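3.2 Unpacking at the table

Deliveries in the Tawfik households were opened in one of two places, the kitchen counter or the main table. Of the 267 boxes logged, most went to the table, where there was room to set food packages beside the box before anything was put away. Participants kept their usual tablecloths on, worn ones included, and we did not ask them to clear anything first.
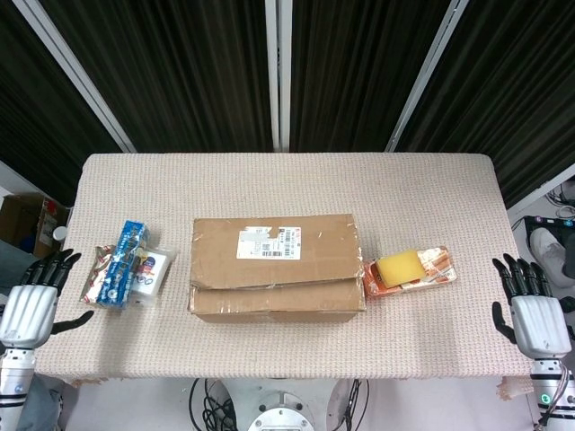 Figure 2. A taped cardboard box with a shipping label on a cloth-covered table, with packaged items on both sides.

Box size mattered less than we expected. A large box took up the middle of the table and pushed smaller goods to the sides, but it was seldom moved before it was opened. Peltonen and Belkadi coded where each item was first put down -- left, right or on top of the box -- and agreed on all but 18 placements. Soft bags and packets tended to end up overlapping, and these groups were later carried to the cupboard together.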